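# 行政監察と通信傍受の統制 第4回配布資料

前回は監察機関の設置根拠と任命手続を扱った。今回は、監察報告書が何を認定し、何を認定しないのかを、令状審査の手続と対比しながら整理する。使用する事例は仮設の「スクトフ(Skutov)共和国」の制度である。条文番号は演習用の抄録に従う。

## 1. 監察の対象

監察官の権限は、省庁の内部規則および法令の遵守状況の調査に及ぶ。刑事責任の認定は含まれない。スクトフ監察法23条は、監察官が「職務の適正を確認するために必要な文書の提出を求めることができる」と定めるが、強制的な捜索の権限は与えていない。提出を拒まれた場合の手段は、所管大臣への通知と議会への報告に限られる。

この構造から次の点が導かれる。

- 監察報告書の認定は、行政内部の評価であり、裁判所を拘束しない。
- 報告書に「違法」の語が用いられていても、処分の効力は当然には失われない。
- 懲戒権者は報告書の勧告に従う義務を負わないが、従わない場合には理由を書面で示す必要がある。

なお、退職者に対する聴取は任意である。聴取に応じなかった者がいる場合、報告書はその旨を注記する。注記のない報告書を引用する際は、聴取対象者の一覧を別表で確認すること。

## 2. 令状申請における開示義務

通信傍受令状の審査は、対象者に通知せずに行われる。反対当事者が存在しないため、申請者には自己に不利な事実も含めて開示する義務が課される。これを完全開示義務という。

開示義務違反は、通常、三つの類型に分けて論じられる。

| 類型 | 内容 | 典型例 |
|---|---|---|
| 虚偽記載 | 事実と異なる記載 | 情報源の経歴の誤記 |
| 不記載 | 重要事実の欠落 | 情報源の信用性を下げる供述の省略 |
| 未更新 | 更新申請時の情報の据置き | 当初申請後に判明した反証の不反映 |

実務上とくに問題となるのは不記載と未更新である。虚偽記載は原資料との照合で発見できるが、不記載の発見には、申請者が当時どの資料に接し得たかの復元を要する。

重要性の判断基準については二つの立場がある。第一は、当該事実が開示されていれば令状は発付されなかったか、を問う結果基準である。第二は、当該事実が審査官の判断に影響を与え得たか、を問う影響可能性基準である。スクトフの判例は前者を採り、監察実務は後者を採る。同一の申請について、裁判所が令状を有効とし、監察官が重大な不備を認定することがあるのはこのためである。両者の結論は矛盾しない。

## 3. 事例:ビクネル事件

ビクネル(Bikunel)は政府系の通信設備会社である。選挙期間中、同社の元契約職員が国外の仲介業者ネシス(Nesis)と接触しているとの情報に基づき、保安庁は傍受令状を申請した。令状は発付され、その後2回更新された。

監察官は1754点の文書を検討し、申請書と更新申請書を通じて27件の不備を認定した。他方、捜査開始の判断については、規則の定める基準を満たしていたと結論した。政治的動機を示す文書または証言は確認されなかった、との記載がある。

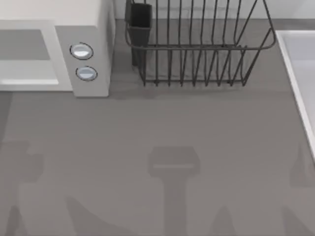 図1 調理台上の電子レンジと水切りラック(CG)

この報告書を読む際には、次の三つの命題を区別する。

1. 捜査開始には十分な端緒があった。
2. 令状申請の記載には重大な不備があった。
3. 不備は政治的動機によるものであった。

報告書は1と2を肯定し、3については証拠が確認されなかったとしている。「確認されなかった」は「存在しなかった」と同義ではない。また、2の肯定から1の否定を導くことはできない。捜査開始と令状申請では、要求される疑いの程度が異なるからである。前者は合理的な端緒で足り、後者には相当な理由が必要とされる。

報告書公表後の議会質疑では、与党側の質問者が主に2を、野党側の質問者が主に1と3を引用した。いずれの引用も原文に忠実であったが、限定句が省かれていた。答弁の分析にあたっては、引用箇所の前後の段落を必ず参照する。

## 4. スーチ基準

スーチ(Szűcs)基準とは、監察報告書における動機の認定について、スクトフ議会調査局が採用した判定手順をいう。手順は以下のとおりである。

- 文書証拠の有無を確認する。
- 文書証拠がない場合、複数の独立した証言の一致を確認する。
- いずれもない場合は「確認されなかった」と記載し、推認を行わない。

この基準に対しては、動機を記録に残す公務員は少なく、認定の敷居が高すぎるとの批判がある。擁護する側は、監察が懲戒や訴追の前段階にとどまる以上、推認による認定は避けるべきであると主張する。本講義ではどちらの立場も採らないが、答案では自己の立場を明示すること。

不備の件数と動機の関係も論点となる。不備がすべて対象者に不利な方向に偏っている場合、その偏りを間接事実として扱えるか。スーチ基準の文言は沈黙している。3月に公表された調査局の補足文書は、偏りの記載自体は許されるが、そこから動機を導くことはできないとした。

## 5. 是正措置

勧告には、手続の改正を求めるものと、個人の責任の検討を求めるものがある。前者の例として、申請書の各記載に裏付け資料の番号を付す照合票の導入、更新申請時の全項目再確認、担当検察官への不利益情報の書面通知が挙げられる。保安庁が照合票を保存する期間は最長2年である。この期間が監察の着手時期との関係で十分かどうかは、次回に検討する。

後者については、担当者の認識が問題となる。過失による不記載と故意の不記載とでは、懲戒の根拠条文が異なる。監督者については、個々の不記載を知らなかった場合でも、確認体制の不備を理由とする責任が別途生じ得る。

令状が事後に無効とされた場合の取得情報の取扱いは、監察法ではなく通信傍受法の問題である。原則は隔離保管であり、即時の廃棄ではない。廃棄すると、対象者による損害賠償請求の立証が困難になるためである。

## 課題

次の問いについて、条文と報告書抄録の該当箇所を示して論じること。提出期限は4月5日とする。

1. ビクネル事件において、結果基準を採った場合と影響可能性基準を採った場合とで、更新令状の評価はどのように変わるか。
2. 議会質疑における報告書の引用のうち一つを選び、省略された限定句を特定せよ。
3. 監察官に強制的な文書提出命令の権限を与える改正案について、監察の独立性の観点から検討せよ。

参照文献は共有フォルダの一覧による。抄録の脚注は引用の対象としない。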